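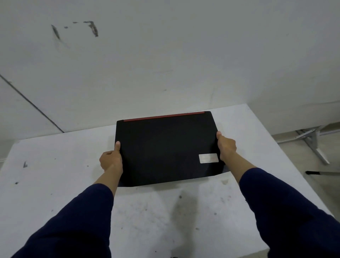 # Gavden library will lend you a laptop, but please don't ask it to print

GAVDEN, July 16, 2024. The public library has started lending laptops, a service it first promised when most of its patrons still had dial-up. Cardholders can take one home for 5 days. The waiting list is already longer than the one for the beach novel everybody is reading, and the beach novel has a sequel.

The money came from the sale of the old bookmobile, which spent its last years parked behind the Grultside fire station and had become popular with raccoons. A buyer from out of town paid more than the town expected, and the library board voted to spend it before anyone at town hall could suggest a roundabout.

Laptops are checked out at the main desk, next to the seed packets and the cake pans. Borrowers need a card in good standing, meaning no more than four overdue items. This requirement has led to a sudden wave of returns. Staff report getting back cookbooks, a ukulele and one travel guide to a country that has since changed its name.

The loan agreement runs longer than the town's noise ordinance. It asks patrons to keep the machines away from soup, bathtubs and pets, in that order. Late returns cost a few dollars a day. A lost laptop costs $300, a figure the board settled on after a long evening of debate in June and a short break for pie.

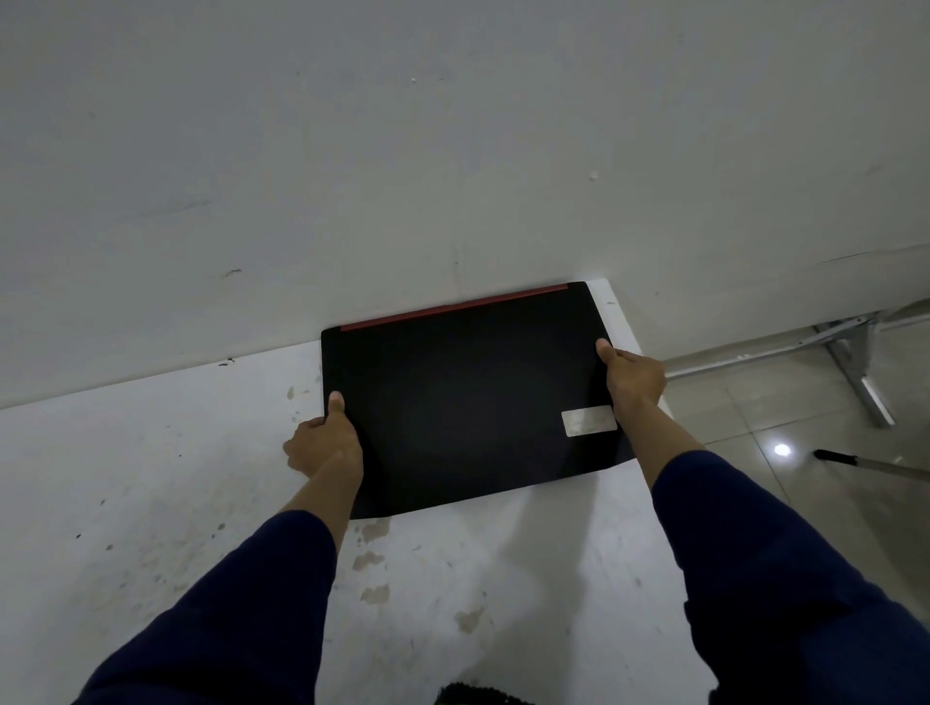
## What you get, and what you don't

Each loan comes with a charger and a sheet of instructions in large type. Word processing and a web browser are installed. Games are not, although the library admits that a browser is where most of the games are these days.

Printing remains a sore subject. The library's only printer was bought for the Mamelley branch before that branch closed, and it still thinks it lives there. Patrons who need paper copies are being sent across the street to the Hồ copy shop, which charges by the page and has put a welcome sign in the window.

Internet at home is the other catch. Parts of Grultside have never had a decent connection, and a laptop does nothing to fix that. The library leaves its own wireless network on overnight, and the parking lot now fills up after supper with people doing taxes, homework and, judging by the sound, karaoke. The board says it has no objection before 10 p.m. The neighbors have been asked for their views and have supplied them.

## Not everyone is sold

One letter to the board called the program a waste of good bookmobile. Another asked if the library would consider lending lawn mowers. The second letter has been placed on the agenda for the next meeting.

The town has set aside a further $1,000 for repairs. Reservations can be made at the desk or by phone. They can also be made online, if you have a computer.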